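Evar arm kit for stripping old PCs — worth it?

Posted by Valentyna Hrynyshyn, March 31, 2025

Our repair shed has been quoted for the Evar kit, which is meant to pull memory and drives out of dead desktops. The rep says 45 machines a day. I have my doubts. Has anyone used one on real junk?
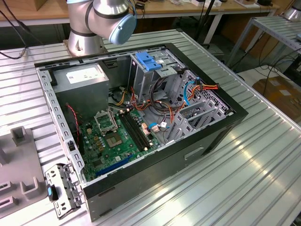
Case on its side under the arm, memory slots empty.

The cables worry me most. They sprawl right across the middle, and every brand routes them differently.

krasniqi_fan

Just get a screwdriver lol

Marichka Hutsuliak

I'd ask for a trial on your own worst cases before signing anything. Count the hours someone spends standing beside it with a hand on the gear. "Automatic" is a generous word in these brochures — ask who frees a stuck latch, and what replacement fingers cost.
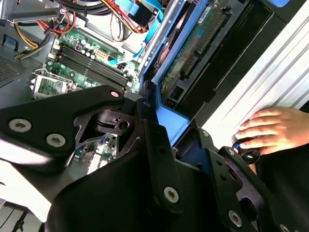
Edit: on price

Detamine quoted us $3000 for setup alone, training extra. We passed.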